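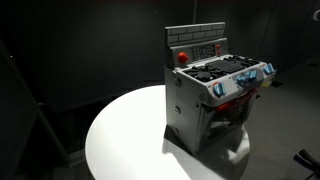 Rokasine开放日

Rokasine开放日是机器人研究机构Nanelon举办的公众参观活动,以家务类操作任务的现场演示为主要内容。活动于2022年4月2日在Charpentier楼举行,向公众开放一天,入场登记人数为906人。演示使用的操作平台名为Fundine,任务对象以玩具厨房、仿真餐具和日用小件为主,其中玩具炉灶上的旋钮、开关与炉门操作构成当日上午和下午的主体演示。

在Nanelon的内部文件中,“Rokasine”最初指一套面向台面操作的任务规程,后来也用于称呼围绕该规程组织的参观活动。本条目所述为活动本身;规程部分仅在与现场演示有关时提及。

目录
1 名称
2 背景
3 筹备
4 场地
5 演示平台
6 演示内容
6.1 玩具炉灶操作
6.2 餐具归位
6.3 布料折叠
6.4 语音指令取物
6.5 示教体验
7 参观安排
8 讲解与资料
9 演示记录
10 安全措施
11 反响
12 后续
13 术语
14 参见

名称

活动的正式名称为“Rokasine台面操作开放日”,对外通知、入场证和现场指示牌多使用简称“Rokasine开放日”。部分媒体通讯稿写作“Nanelon开放日”,该写法未见于主办方文件。中文资料中对Rokasine一词没有统一译名,主办方建议保留原文。

“台面操作”一语取自规程总则,指机器人在固定高度的桌面范围内,对可移动或带有活动部件的物体进行抓取、推移、旋转、按压、开合等动作。移动底盘的行走、上下楼梯以及室外作业均不属于该规程的范围,也没有列入当日的演示项目。

背景

Nanelon成立初期以零件装配的柔顺控制为研究方向,所用工件多为轴、孔、卡扣等标准件。后来研究重心逐步转向家庭环境中的操作任务,并设立了专门的台面操作组。该组认为,家庭物品形状不规则,活动部件的阻力和行程差别较大,以往为装配任务建立的评价方法难以直接沿用,因而着手编写新的任务规程,即Rokasine规程。

规程选用了较多玩具类物品。按照编写说明中的解释,玩具厨房、玩具炉灶等物品具有与真实器具相近的布局,旋钮、开关、门和按键集中在较小的面积内,一台机械臂在不移动底座的情况下即可触及大部分操作点。玩具不通电加热,不接水,适合在有观众的场所使用。玩具的活动部件一般较轻,受力过大时整件物品会随之滑动,这一特性也被列为考察内容:操作者或控制程序须在转动旋钮的同时避免推移炉体。

在开放日举办之前,Nanelon曾接待过学校和同行机构的小规模来访,来访者通常由一名研究人员陪同,在实验区外围观看正在进行的工作。由于实验区原本没有参观通道,接待期间需要暂停相邻工位的采集任务。台面操作组在年度工作总结中提出,将零散的来访集中到一天办理,并为公众准备固定的讲解内容。该提议在前一年12月获得批准。

筹备

筹备工作由台面操作组、公共事务部门和场地管理部门共同承担。台面操作组负责选定演示任务和准备设备,公共事务部门负责报名、指引和文字资料,场地管理部门负责供电、通道和消防。

演示任务的选择经历了几次调整。最初的清单完全按照Rokasine规程的编号排列,涵盖全部任务类别。试演后,筹备人员发现部分任务在远处难以看清,例如将小螺母放入浅盘、从一叠纸中取出单张等,观众很难判断动作是否完成。修订后的清单优先保留动作幅度较大、结果容易辨认的任务,旋转旋钮、拨动开关、开合炉门等项目由此得以保留。

关于演示是否应当事先编排,筹备期间曾有不同意见。一种意见主张全部采用预先录制的轨迹,以保证每一场都能顺利完成;另一种意见主张展示当前控制程序的真实表现,包括失败的情形。最终方案采用了折中办法:每一场演示以自主执行为主,执行失败后由操作员接手,以遥操作方式完成剩余步骤,讲解员须向观众说明当前处于哪一种模式。该做法写入了《现场演示须知》。

试演在闭馆时段进行,参加者为本单位其他部门的职员。试演提出的修改意见包括:讲解声音与设备提示音互相干扰;部分工位的显示屏朝向设备一侧,观众无法看到;儿童的视线低于围栏横杆。前两项在开放日之前得到解决,第三项通过在围栏外侧设置矮台予以改善。

场地

Charpentier楼为Nanelon租用的多功能建筑,底层有一间层高较大的展厅,平时用作会议和设备验收场地。开放日的演示集中在底层展厅进行,上层的办公区和数据处理区不对公众开放。

展厅内共设五个演示工位,沿参观路线依次排列。各工位由围栏隔开,围栏与工作台之间留有缓冲距离。参观路线为单向,入口与出口分设两侧,出口附近设有资料架和意见收集处。行动不便的参观者可由侧门进入,侧门通道的宽度可供轮椅通过。

各工位根据任务需要配备不同的照明。玩具炉灶工位采用较暗的环境光和较强的定向光,台面与炉灶的上表面明亮,周围相对昏暗。规程中对照明条件有专门的分级,定向强光属于难度较高的一级:物体会在台面上投下边界清晰的阴影,光滑表面可能出现反光,深色部件与阴影之间的边界不易分辨。台面操作组选择在公开场合使用这一级照明,意在展示视觉程序在不均匀光照下的工作情况。其余工位使用展厅原有的顶部照明。

演示平台

Fundine是台面操作组使用的操作平台,由机械臂、末端执行器、相机、控制计算机和工作台组成。该平台没有固定的外形规格,各工位可根据任务更换末端执行器和台面,但控制软件、数据格式和急停回路保持一致。

机械臂

各工位使用的机械臂为同一系列,具备关节力矩感知功能。在接触任务中,控制程序根据力矩变化判断末端执行器是否已经接触物体,以及旋钮是否到达行程终点。规程对接触力设有上限,超过上限时动作立即中止,机械臂退回到安全位置。

末端执行器

平台可选用平行式夹爪和吸附式执行器两类。开放日当天除语音指令取物工位外,均使用平行式夹爪。夹爪指端可以更换,旋钮类任务使用内侧带软垫的指端,布料类任务使用端部较薄的指端。

相机

平台的相机分为固定相机和腕部相机。固定相机用于获取台面的整体布局,腕部相机用于接近物体后的局部观察。在部分姿态下,机械臂自身会遮挡固定相机的视线,此时控制程序主要依靠腕部相机的图像。

工作台

工作台有方形和圆形两种。玩具炉灶工位使用白色圆形台面,炉灶直接摆放在台面上,不加固定。规程规定,除特别注明的任务外,物体不得用胶、夹具或其他方式固定在台面上。每一次尝试开始之前,由现场人员按照随机生成的角度重新摆放炉灶,正面可以略偏向一侧,但不得完全背向机械臂。

控制方式

平台支持自主执行、遥操作和拖动示教三种方式。自主执行时,程序根据图像和任务指令生成动作;遥操作时,操作员通过主手控制机械臂;拖动示教时,操作员直接牵引机械臂完成动作,系统记录轨迹。三种方式所产生的数据采用同一格式保存,并在元数据中标明来源。

演示内容

玩具炉灶操作

玩具炉灶操作是参观路线上的第一项演示,也是场次最多的一项。所用炉灶为塑料玩具,主体呈浅灰色,背部有砖墙纹样的挡板,台面上设有黑色的炉头和烤盘部分,前缘控制条上排列四个浅蓝色旋钮,后部的控制面板上另有一个红色圆形旋钮和一个红色小开关,正面为炉门。

演示由若干基本任务组成。讲解员从任务卡中抽取一张并向观众宣读,操作员将对应指令输入系统。基本任务包括以下各类:

旋钮类。将指定的浅蓝色旋钮转动到规定位置,或转动后部的红色旋钮。前缘的旋钮间隔不一,中间两个相距较近,夹爪张开时容易碰到相邻旋钮,因此任务卡将中间两个旋钮列为较高难度。旋钮上有扁平的捏持凸起,程序需要先估计凸起的朝向,再调整夹爪的角度。

开关类。拨动后部面板上的红色小开关。开关较窄,位于面板的一端,夹爪通常合拢后以指端侧面推动。

按键类。按压面板中部的小按键。由于按键凸起较小、排列紧密,规程只要求按在指定的行内,不要求准确命中某一个键。

炉门类。打开或关闭正面的炉门。在定向强光下,炉门的一部分可能处于阴影之中,腕部相机的曝光需要相应调整。

放置类。将一件轻质玩具炊具放到指定的炉头或烤盘区域。放置后物体须保持稳定,不得倚靠在背部挡板上。

组合类。按顺序完成上述动作中的若干项,例如先放置炊具,再转动对应的旋钮。组合类任务要求程序在前一步未完成时不得进入下一步。

每一次尝试的结果由现场记录员判定,分为“完成”“部分完成”“未完成”和“中止”。旋钮转动到位但炉体发生明显移动的,记为“部分完成”。接触力超过上限或观众进入缓冲区域而触发停止的,记为“中止”,不计入失败。

餐具归位

餐具归位工位使用塑料碗、盘和勺,要求机械臂将散放在台面上的餐具按种类放入相应的格位。该任务着重展示对重叠物体的处理。勺放在碗内时,程序须先取出勺,再移动碗。部分场次由观众决定餐具的初始摆放方式,摆放时机械臂处于断电锁定状态,由现场人员将观众指定的布局复现到台面上。

布料折叠

布料折叠工位使用方形毛巾。机械臂先将揉皱的毛巾提起,在空中寻找一个角,再将其平铺于台面并对折。布料的形状在抓取过程中持续变化,单次演示所需时间差别较大。主办方为该工位设置了时间限制,超时后由操作员以遥操作方式完成最后一折。

语音指令取物

语音指令取物工位由讲解员代为说出观众提出的请求,例如“把左边的杯子拿过来”。系统先在显示屏上以文字形式复述所理解的指令,经讲解员确认后开始动作。对含义不明确的请求,系统会列出候选物体并要求补充说明。现场不采集观众的声音,观众的请求写在卡片上递交。

示教体验

示教体验是唯一允许参观者接触设备的项目。参加者在工作人员指导下牵引机械臂,将一块泡沫积木移到盒内,系统随后重放所记录的轨迹。每名参加者的体验时间约10分钟,包括讲解、示教和重放。身高不足以在站立状态下触及手柄的儿童须由成人陪同,由成人牵引机械臂,儿童可以操作开始和停止按钮。

参观安排

参观者须提前在网上登记,并选择入场时段。登记时只需提供姓名、人数和联系方式,团体参观由领队统一办理。未登记者可在入口处排队,在当前时段尚有余量时入场。

入场后,参观者先在等候区观看一段介绍视频,随后按组沿路线参观。每组配有一名讲解员。各工位的演示按固定节奏循环,一组离开后,现场人员有一段整理时间,用于重新摆放物体、检查夹爪指端和保存数据。示教体验名额有限,在等候区另行领取号码。

参观者可以拍照,但不得使用闪光灯。闪光会改变图像亮度,在玩具炉灶工位尤其容易造成视觉程序误判。各工位均设有相应提示。现场录像须避免拍摄操作员屏幕,屏幕上可能显示尚未公开的程序界面。

主办方为听障参观者提供文字讲解稿,为视障参观者准备了可供触摸的夹爪指端、旋钮样件和毛巾样件。样件放置在路线起点的独立桌面上,不与演示设备连接。

讲解与资料

讲解员由台面操作组成员和经过培训的其他部门职员担任。培训内容包括任务流程、模式区分、常见问题以及紧急情况下的疏散引导。《现场演示须知》要求讲解员使用平实的说法,不使用“机器人想要”“机器人害怕”等拟人表述;在动作失败时,应当说明可以观察到的情况,不对未经查明的原因作出推断。

常见问题的答复经台面操作组审定,主要涉及下列方面:

关于为何使用玩具。答复说明玩具的活动部件集中、重量轻、易于更换,且损坏后不会产生安全风险。答复同时指出,在玩具上取得的结果不能直接代表在真实炉灶上的表现,真实旋钮往往需要先按下再转动,阻力也更大。

关于动作速度。答复说明公开演示限定了关节速度,低于实验室内部的常用设置。接近物体阶段的减速由程序控制,与观众在场无关。

关于何时可以进入家庭。答复不给出时间预测,只说明平台目前用于研究,没有销售计划。

关于数据用途。答复说明开放日期间设备产生的图像和轨迹用于任务研究,固定相机的取景范围限于工作台及其邻近区域,如有参观者进入画面,相应片段在归档前予以删除或遮盖。

现场发放的资料包括一份折页和一份任务卡样本。折页介绍Rokasine规程的构成和Fundine平台的组成,背面印有参观路线。任务卡样本印有炉灶操作的若干任务,供参观者对照演示过程。面向学校的资料另附课堂活动建议,内容为两名学生一组,一人蒙眼转动旋钮,另一人以口头方式给出指令,体会视觉信息缺失对操作的影响。

演示记录

玩具炉灶工位在开放时段内共进行91次尝试,其余工位因单次时长和统计口径不同,没有公布合并数据。主办方在活动后的说明中按任务类别介绍了炉灶工位的表现,未给出比较性的排名。

据该说明,前缘两端旋钮的操作较为稳定,失败多出现在中间两个旋钮上,常见情形为夹爪一侧指端碰到相邻旋钮,使后者随之转动。放置类任务的主要问题是炊具底部与炉头纹路接触后发生倾斜。炉门类任务在炉灶摆放角度较大时需要机械臂采取较为伸展的姿态,部分尝试因接近关节极限而由操作员接手。

说明还提到,定向照明对不同部件的影响并不相同。浅蓝色旋钮受光后与灰色控制条的对比较为明显,识别较为可靠;黑色炉头与烤盘之间的边界在某些角度下不易区分,程序给出的目标区域偶有偏移。炉灶投在台面上的阴影曾被误认为独立物体,操作员在尝试开始前通过核对界面予以排除,该次尝试照常计入记录。

说明将遥操作接手的尝试单独列出,不与自主完成的尝试合并。对于组合类任务,只有全部步骤均由自主方式完成时才记为自主完成。主办方认为,开放日的场次安排受参观节奏影响,任务抽取也没有做到各类均衡,所得记录仅供现场说明之用,不作为平台性能的正式评价。

安全措施

各工位设有围栏、急停按钮和区域检测装置。急停按钮分别位于操作员座席和讲解员站位附近,任一按钮被按下后,该工位的机械臂停止运动并保持当前姿态。区域检测装置在缓冲区域内检测到人体时,机械臂减速直至停止;人员离开后,须由操作员确认方可恢复。

示教体验工位不设围栏,机械臂在该工位的速度和力均受到更严格的限制,夹爪换用圆头软质指端。参加者须将长发束起,取下悬垂的饰物和工作证挂绳。工作人员在体验过程中不得离开急停按钮的可及范围。

玩具炉灶上的小部件在开放前和每次整理时间内接受检查。规程要求,一旦发现塑料开裂或零件松动,应当立即更换整件炉灶,不在现场修理。备用炉灶与正在使用的型号相同,事先完成尺寸登记。

活动期间各工位的供电相互独立。展厅较暗的工位在通道地面设置了低位指示灯,其亮度以不影响相机成像为准。疏散时展厅照明全部开启,定向光源同时关闭。

反响

意见收集处收到的书面意见主要集中在演示的可见程度、等候时间和讲解内容三个方面。不少参观者认为,在失败后说明原因不明并继续演示的做法有助于了解研究的实际状态。也有意见认为,炉灶工位周围光线较暗,年长的参观者在由明处进入时需要较长时间适应,建议在入口一侧增加过渡照明。

来自学校的意见对示教体验评价较高,同时指出名额不足,部分学生没有机会参加。教师希望主办方提供演示过程的录像,供未能到场的班级使用。公共事务部门答复称,录像将在完成人像处理后提供给登记的学校。

同行机构的来访者较多关注规程本身。有意见对玩具炉灶作为评价对象的代表性提出疑问,认为单一型号的旋钮形状和阻力过于一致,程序可能只适应该型号。台面操作组在答复中承认这一局限,并表示规程的后续版本将纳入多种布局的炉灶,以及旋钮位于侧面或顶部的厨房玩具。另有意见建议公布任务卡的全部内容和判定标准,使其他机构可以重复相同的任务。该建议被采纳。

对于遥操作接手的安排,意见存在分歧。支持者认为,这一安排使观众能够看到任务的完整过程,并可直接比较两种方式的动作差异。反对者认为,部分观众在中途加入时难以分辨当前模式,容易将操作员的动作理解为自主结果。主办方后来在各工位增设模式指示牌,以文字和灯光同时标明。

后续

开放日结束后,Nanelon对参观流程作出调整,将集中开放与预约参观并行办理。预约参观的规模较小,只安排玩具炉灶操作和示教体验两项,由固定的讲解员负责。展厅内的围栏和矮台予以保留,其余临时设施拆除。

Rokasine规程的修订稿吸收了开放日期间的部分经验。修订稿增加了“相邻部件干扰”一项,用于记录操作目标旋钮时其他旋钮的转动情况;对照明条件的描述也更为具体,要求同时登记光源方向和台面材质。判定标准中,“部分完成”被拆分为“目标达成但物体移位”与“目标部分达成”两类,避免将性质不同的结果归入同一栏。

Fundine平台的软件随后加入了阴影核对功能,在尝试开始前将疑似阴影的区域以不同颜色显示,由操作员确认。该功能在初期版本中为可选项,后改为炉灶类任务的默认设置。

活动所用的折页和任务卡经修订后继续供预约参观使用。任务卡的修订版删去了容易产生歧义的方位词,统一以炉灶自身的正面为准确定左右,不再以机械臂或观众的位置为准。

术语

台面操作:在固定高度的桌面范围内对物体进行的操作,不包括底座移动。

尝试:自操作员确认开始至记录员作出判定为止的一次任务执行过程。同一任务卡重复执行的,每次分别计为一次尝试。

接手:自主执行未能继续时,由操作员转入遥操作的过程。接手的时刻须写入记录。

缓冲区域:围栏与工作台之间供检测装置监测的空间。

相邻部件干扰:操作目标部件时,引起邻近活动部件位置改变的现象。

整理时间:两组参观者之间用于重置物体和检查设备的时段。

参见

机械臂
遥操作
拖动示教
接触力控制
机器人操作任务规程
公众科学活动

分类:机器人学 | 开放日 | 人机交互 | 科学传播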